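Clamach sim: drill grasp passes the force check, then drops on lift
Forum > Simulation > Grasping

wpruitt_otis
27 Oct 2021
Running the Dobre clutter set in Clamach, 600 episodes. The drill fails on lift in 264 of them. Contact force is above threshold when the fingers close, then reads zero within 80 ms. Wrist camera render from one of the episodes:
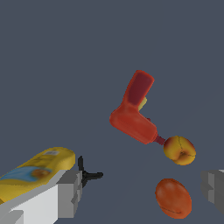
Force logging starts on first contact with any body, so the trigger may be firing on the wrong object. In this layout there is a yellow bottle right at the left finger and the red drill is farther up in the gap, with the peach almost at its chuck. A brush against the bottle would be enough to set the flag.

b_navarrete
Contact filter. Set it per body ID and rerun. We had the same thing in March.

otherwendell
Disagree. A wrong-body trigger gives you an early flag. It doesn't give you a force above threshold. I'd look at the collision mesh – the default hull fills in the concave parts, and the fingers close on volume that isn't there.

b_navarrete
It does if the other body is wedged. Check the IDs before touching meshes.

wpruitt_otis
Filter is in. Failures are down to 90, all on lift. Same camera, same set:
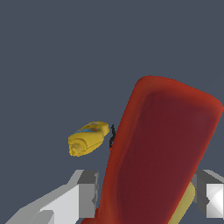 Body ID is logged on both fingers now, and in the remaining failures the two don't always agree. Clutter is still a problem at close range. The red object is between the fingers here, but a khaki-yellow shape sits behind it on the right finger's side, and that's the finger reporting the odd ID.

otherwendell
So the filter fixed part of it. I'd still swap the hull for a convex decomposition on the 90.

s_ambrose
Please don't change both at once. And stop using those runs for the Kandaslow release numbers until this is closed.

wpruitt_otis
Pulled them. Decomposition run is queued, same seeds, filter left as is.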